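Ticket 1171
Product: Gromen home robot simulator, trial licence
Status: open, waiting on Prellela support

Problem: fetch task stalls on approach to the chair. Base stops, no error on screen, planner just says "waiting". Happens in the hex tile flat with the parquet. Other flats fine so far.

Tried:
- restart sim, same
- cleared scene cache, same
- seed 300 instead of 62, stalls a bit later but still stalls
- marker detection off, no differnce
- swapped chair for a plain box from the Zollow pack. Drives straight up to it, every time

So it's the chair or its collision shape. There are faint white lines round the chair legs making a rectangle on the floor, guessing that's the footprint. Can't find a switch for it in the settings. Manual says "see advanced", advanced page is blank.

Log stops at step 2973 with the box swapped out, last line is "goal inside inflated zone". Not sure if that's the real cause or just the last thing it wrote.

Need to know before the trial runs out: can we edit the footprint ourselves or is it baked in to the asset? If baked in we can't really use the flat, most of our tasks are pick up off seats. Otherwise happy with it tbh, loads fast and the price is ok.

View from the robot attached, chair on the left.

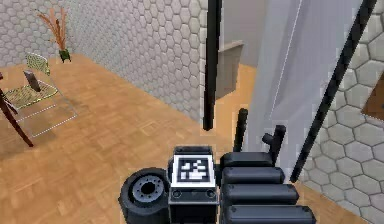
Radulović: You can edit it. Right click the asset, Physics, then untick "use bounding base" and rebuild the map. The blank advanced page is a known fault in the trial build, I've asked for it to be fixed. If it still stalls after the rebuild send me the full log please, the last line on its own won't tell me enough.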